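Jesitz Soft Wax for Painted Furniture, Clear
Home > Furniture Care > Waxes and Polishes
Item in stock, ships from our Lendside workshop

If you've spent a whole weekend painting a dresser or a dressing table, you'll want it to stay nice for longer than a week, and a good soft wax is the friendliest way we know to get there. We've been making this one in small batches for years, and it still smells pleasantly of beeswax and a little of orange peel.
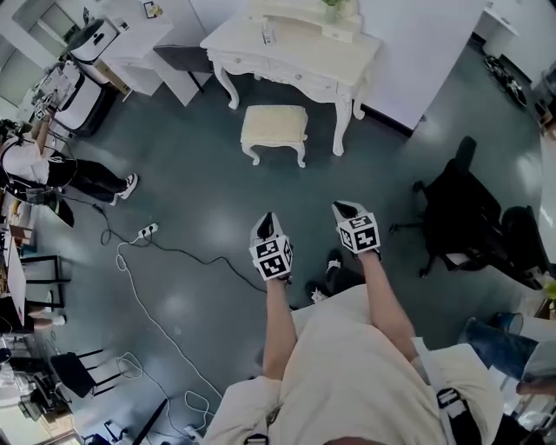
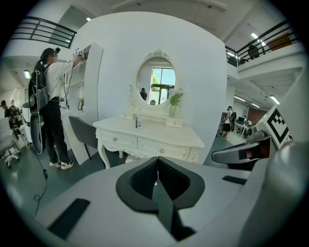 Gwenllian Rosser wrote to us in April that she had always been a varnish person and only tried the wax after a bedside cabinet went yellow on her. She did the drawers first, liked how they felt, and then went back for the legs and the top. Her one grumble was that she put the first coat on far too thick and spent an evening rubbing it off again, and she wishes the lid had warned her. (It does now, Gwenllian, in nice big letters!)

So, a word on how much to use. Less than you think. Scoop out a bit the size of a hazelnut, work it into a soft cotton cloth, and go over the piece in small circles, then finish with long strokes in one direction. Leave it for 40 minutes, have a cup of tea, and buff it with a clean part of the cloth. Two thin coats are plenty for most furniture. Give the first one overnight before you start the second, and if the room is chilly, be patient and give it longer.

For carved edges and curly legs, put the cloth away and use a round brush with soft bristles. Wax loves to sit in the corners of carving, where it dries cloudy, and a dry brush will lift it out again if you catch it the same day. Old toothbrushes are fine for this too, as long as you've rinsed every last bit of mint out of them.

The wax takes seven days to harden all the way through. You can use the furniture gently in the meantime, but please keep perfume bottles, nail polish remover and hot curling irons well away from it. Even after it has hardened we'd suggest a little tray or a glass top for anything that might spill, especially on a white or cream piece where every drop of foundation seems to find its way to the surface.

Can I put it over the Mathias chalk paint?
Yes, and it's the paint we test it on. Let the paint dry overnight first.

Can I paint over it later?
You can, with some elbow grease. Wipe the piece down with mineral spirits, sand lightly, and wipe once more.

Is it all right for floors?
No, please don't, it gets slippery. Have a look at the Lerus floor oil instead.

Sold in a screw-top tin. Keep it somewhere cool with the lid on tight. If it goes soft in a hot car, set it upright in the pantry until morning and give it a stir.

Questions about a color or a stubborn old finish? Write to Iolo Ifans at the Lendside counter and tell him what's on the piece now.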